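The Long Apprenticeship of the Secondhand Table

The table I eat at cost me 50 dollars and a friendship, though the friendship was going anyway. It came out of a house in Clurnwood whose owners were moving somewhere with a beach, and it was described over the phone as "solid." I have since learned that "solid" is what people say about furniture when they have never looked underneath it.

I have been buying used tables for most of my adult life. I don't need tables. I live alone in four rooms, one of which is mostly hallway. But a used table is the only thing I know of that gets sold with its whole diary showing, and I can't walk past one. Rings, burns, the dents where a child did homework with a ballpoint and a grudge. My own has the number 946 pressed into one end in a careful hand, with no clue what was being added up or whether it came out right.

The place to go for this sort of thing, if you live in my part of the state, is Pacheco, a barn of a shop on the Ratgate road that opens when it feels like it. It smells of lemon oil and wet dog. There is no dog. Crescencio Garrido has run it long enough to have sold certain tables three times, and he greets them on their return like nephews back from college.

"That one's been divorced twice," he told me in February, patting a drop-leaf. He wanted 136 dollars for it. I asked whether the divorces were included.

Garrido sorts his customers by what they do in the first minute. There are the strokers, who run a palm down the top and close their eyes. There are the knockers, who rap it like a melon and nod at whatever they hear. And there are the crawlers, who get down on the floor with a flashlight and come up with cobweb in their hair and an offer well under the ticket. He respects the crawlers and dreads them. I was a stroker for years, and my apartment shows it.

What turned me was an evening class. The Lerness adult school runs one every fall on furniture repair, squeezed in between conversational Italian and a thing about taxes, and I signed up on the theory that I might learn to fix the wobble in the Clurnwood table. The wobble had by then used up a matchbook, two coasters and most of a paperback I hadn't liked.

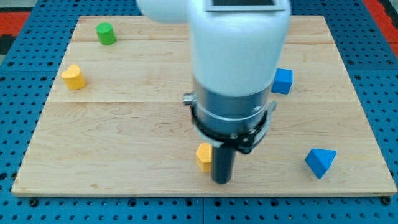
Macarena Lorente teaches the class, and she began by telling us that most of what we believed about wood had been told to us by people selling it. She has a flat, patient voice and a habit of turning your chair upside down while you are still talking about your grandmother. A tabletop, she said, is very seldom one piece of tree, and you should stop hoping. Look for the seams. A pale maple board like the one in the photograph gives itself away with one faint line across the upper part and a plainer one near the middle, where the planks were joined, and then there's the thin, lighter strip along the front edge, with its look of plywood, that would have had half our class on its knees. Lorente doesn't think a seam is anything to be ashamed of. Wood swells and shrinks with the seasons, and planks that are glued up well will move together and stay more or less flat, which is more than can be said for some families.

She did have views on the word "antique." She had views on "farmhouse," too, and when somebody brought up "distressed" she put down her mallet and looked out the window for a bit. A man in our class had paid real money for a bench that had been beaten with a chain at the factory to save him the trouble of owning it for 68 years. Lorente examined it from every side and said the chain work was very even.

The wobble, meanwhile, was my problem and nobody's fault but the last owner's. One leg had come off at some point and been put back by an optimist with a drywall screw. Lorente had me take it out, clean a generation of old glue from the joint with warm water and a dull chisel, and do it over. This took three classes. In the first I removed the glue. In the second I removed some of the leg. In the third we made up the difference with a sliver of veneer and she said it would do, in the tone of a doctor who has decided not to mention something.

A few things from my notes, for anyone tempted. White rings are usually in the finish and can often be coaxed out. Black ones have gone into the wood and have come to stay. Old hide glue lets go with warmth and damp; the yellow stuff mostly doesn't let go at all, and neither does superglue, as one of my fingertips can confirm. Clamp less tightly than you want to. Never sand a veneered top with a power sander unless you're curious about what's beneath it, in which case you'll know very shortly.

I went back to Pacheco afterward as a crawler. Garrido watched me lower myself to the concrete beside the twice-divorced drop-leaf, which was still there, and which had a split in one hinge rail and a repair on the underside made with what I'm fairly sure was a soup can lid.

"You took a class," he said. He sounded like a man hearing about a death.

I offered him ninety. He said that for ninety I could have the leaf. We went back and forth on it while a woman behind us stroked a sideboard with her eyes shut, and he kept glancing over at her with open longing. In the end he came down some and I went up some, and he threw in the screws.

It's in the hallway now, folded against the wall. I can still get past if I turn sideways. The soup can lid is holding fine and I've decided to leave it where it is, at least until the class starts up again and I have to explain it to Lorente.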